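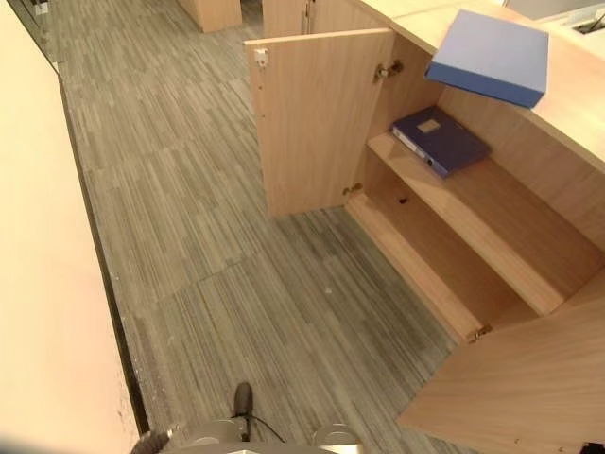 ## 4. Setting up the cabinet task

Read this section before you book the corridor. The Flurngate kit guide says a new group can be ready in 15 minutes. No group in our club has managed that, so leave yourselves the whole session.

The task is to move office files in and out of a cabinet with hinged doors. It sounds dull and it is harder than the ball-sorting task, whatever the competition website claims about "beginner level".

### 4.1 Preparing the cabinet

1. Open both doors by hand, as far as the hinges allow. Door opening is a separate task (section 6) and is worth skipping until the arm has been checked.
2. Put one ring binder flat on the middle shelf, spine to the left.
3. Leave the space under the shelf empty. Last year's teams stored their bags there and then wondered why the shelf detector kept finding a second shelf.
4. Stand the box file on top of the cabinet, well back from the front.
5. Check the floor between the doors and the base. Pick up paper clips, staples and anything else small enough to get under a wheel.

**Note:** Use the files from the club box. Teams that bring their own tend to bring light ones, and their scores don't hold up on the day.

### 4.2 Placing the robot

1. Drive to the start mark at slow speed. The Jastier controller starts in fast mode every time, even if you saved it in slow. Change it first.
2. Stop with at least 300 mm between the base and the nearest open door.
3. Look at the cable at the front of the base. It should lie clear of the floor track on both sides.
4. Tilt the head down until the shelf and the countertop are both in view.
5. Run `check_view` and read the result yourself. A green tick only means that the camera is sending something. We have had green ticks with the lens cap on.

**Caution:** Don't let the base turn on the spot while a door is open beside it. The doors are not in the collision map. The manual for the Pamolum planner says it "handles furniture", and we have a replacement hinge that says otherwise.

### 4.3 First lift

1. Keep one person on the stop button and give that person no other job.
2. Start with the box file. Its flat sides are easier to grip than the binder.
3. Lift it clear of the countertop, hold, then lower it. Don't try for the shelf yet.
4. Repeat until you have 11 clean lifts in a row. Dropped, slipped and "nearly" all count as failures, and you go back to the beginning.
5. Only then move on to the shelf.

The Thongsuk grip setting is often recommended on the forum, with a claim of 2,000 lifts without a drop. Nobody there has posted a log. Try it if you like, but write down your own numbers and keep the default saved under another name.

### 4.4 If the file tilts

Some tilt during a lift is normal. If it gets worse as the arm rises, stop, lower the file by hand and check the grip point before changing any software.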